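## Worktop overhang, how much is too much?

**gyozo_barta**

Right, I'm putting a 60 cm run of white units along the short wall and I can't settle on the overhang. My brother-in-law Ernő Mészáros swears by a big lip at the front so the crumbs land on the floor and not in the drawers. I like it nearly flush. What have you all got?

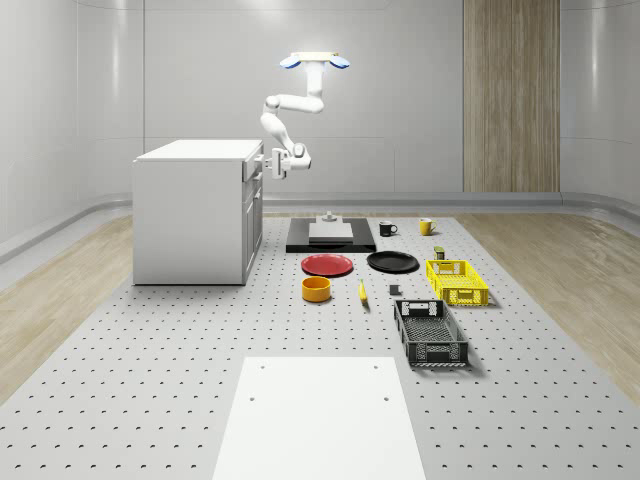
The top itself is coming from Stisel, 944 for the lot including the upstand, and they want the final measurements by the end of July. So I do need to make my mind up!

**tealeaf203**

Small overhang, every time. We had a deep one in the old flat and I caught my hip on it daily — never again. Also 944 sounds steep for a short run? Wekex quoted me under 500 for something similar.

**MrsPlumtree**

Disagree with tealeaf, sorry. A decent lip saves your drawer fronts when the kettle boils over. Mine have been in years and the top drawer still looks new (the bottom one is another story, we have a dog).

**gyozo_barta**

@tealeaf203 was that 500 with fitting? Mine includes it, plus taking the old one away.

@MrsPlumtree fair point about drips. Drawers are my next headache, I'm going with one stack and no doors at all. Small dark handles on white fronts is the look I keep coming back to. 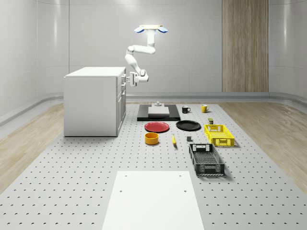

## Reply from the second page

**tealeaf203**

No, fitting was extra, so ignore me on the price. Still right about the hip though.

**MrsPlumtree**

Dark handles, yes. Go and try them with wet hands before you order.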